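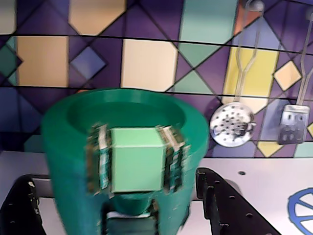
Brukard
Same thing happened on my end after the server upgrade. The web client lets me check files out fine, but check-in hangs on anything in the shared branch. Are you going through the proxy or straight to the server?

cbortolotti
Through the proxy. Small files go in. The one that fails every time is 237 MB, and the log just says error 454 and stops.

Brukard
Then it's the proxy upload limit. Ours was set to 33 MB out of the box. Raise that and restart the service.

e_fontana
I don't think so. If it were the limit he'd get a size message right away, and he says it hangs. I'd look at file locks first. Log in as admin, open the lock list and see if his old session still holds the file.

cbortolotti
Checked. There are four locks under my name, all from the desktop client at the office. I'm at home until the end of January so I can't close them from there.

e_fontana
You don't need to. An admin can release them from the server side – just make sure you have a local copy of your changes first.

Brukard
Releasing locks on a shared branch without asking the team is a bad habit. Somebody lost two days of edits here that way.

e_fontana
They're his own locks.

Brukard
Fine, but I'd still raise the limit. A file that size won't get through ours either way.

cbortolotti
Comfort released the locks for me this morning. The hang is gone, but now I get "request too large" on the big file. Going to ask for the proxy change next.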